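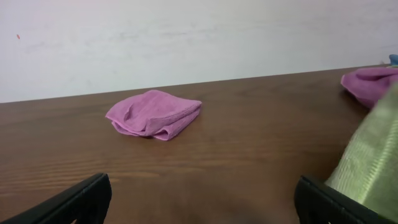

*Pink microfiber on the table, folded.*

**Thread: Folding microfiber, worth it or not?**

**maysoun_b**
I bought a pack of 30 Scotch-Brite cloths in April and they've been in a heap in the hall closet. I've started folding them on the table, sorted by color. Pink is for the bathroom, green for the kitchen, purple and blue for dusting. My method is in half, in half again, then flatten.

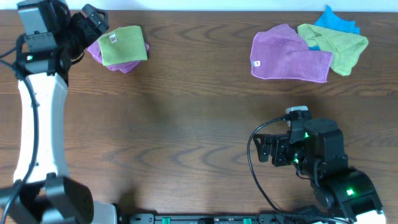
The thick ones don't want to stay square, so I stack them two or three high and press down before they go in the bin. Does anyone have a fold that holds better?

**grutuseo70**
I don't fold mine. They're rags. Throw them in a basket by color and you're done. You're going to shake them out again anyway.

**lama.h**
Disagree. A folded cloth gives you eight clean sides to wipe with. I fold in quarters and turn to a new side when one gets dirty. Also, wipe the table down before you start.
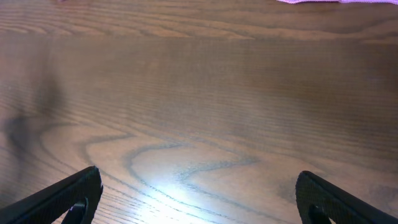
Crumbs stick to microfiber and then they scratch whatever you dust next. I'd cut the tags off too.

**maysoun_b**
Good point about the tags. I tried rolling last night and it took up more room in the bin than folding did.

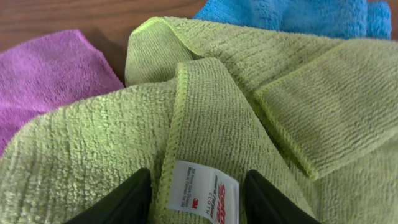 **Bilal Shboul**
Try thirds the long way, then in half. Hems go on the inside. And skip fabric softener, it ruins them.

**grutuseo70**
Agree on the softener. Still not folding.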